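Renting in Nodano > Deposits and inventories

Topic: Landlord wants 100 dollars for "wear to carpet"

rimness_tenant
Moved out of the Gallegos building after 26 months. Studio, unfurnished, carpet the color of old oatmeal when I got there. Now Brarkis Lettings wants to keep 100 of my deposit for a flat patch where my bed stood. I had a bed. I thought that was allowed.
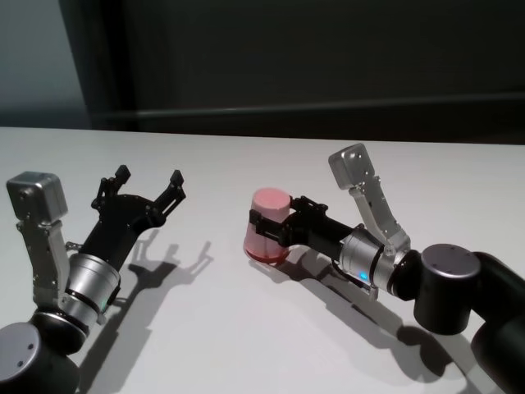 The check-in report says "carpet, fair," and the check-out report says "carpet, poor." Same carpet, same clerk. Anyone fought one of these?

oatmeal_survivor
Yes, twice, same agent. Ask how old the carpet is. Mine was 20 years old and they still wanted me to chip in for its retirement.

ledgerhead
Unpopular view: pay it. I let out 2 units and "poor" covers stains and burns, so there may be more to it than a bed.

rimness_tenant
No stains, no burns. I own a rug and a fear of red wine.

oatmeal_survivor
ledgerhead, furniture dents are normal wear. Your tenants have my sympathy. What I did:

1. Asked for both reports, in writing, with the clerk's notes.
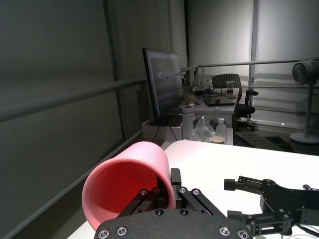 2. Asked for the receipt for the carpet. There was a long silence.

3. Offered them 20 to go away. They took it, which I still resent.

ledgerhead
My tenants are fine, thanks. I'd still read the lease before sending anything snippy.

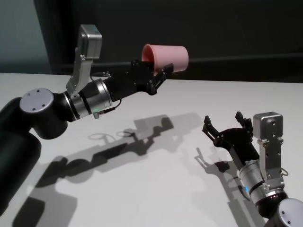 Some of them have a clause on floor coverings near the back, after the part about window boxes.

rimness_tenant
Found it. Page 26. It says I must "respect the carpet." Email sent.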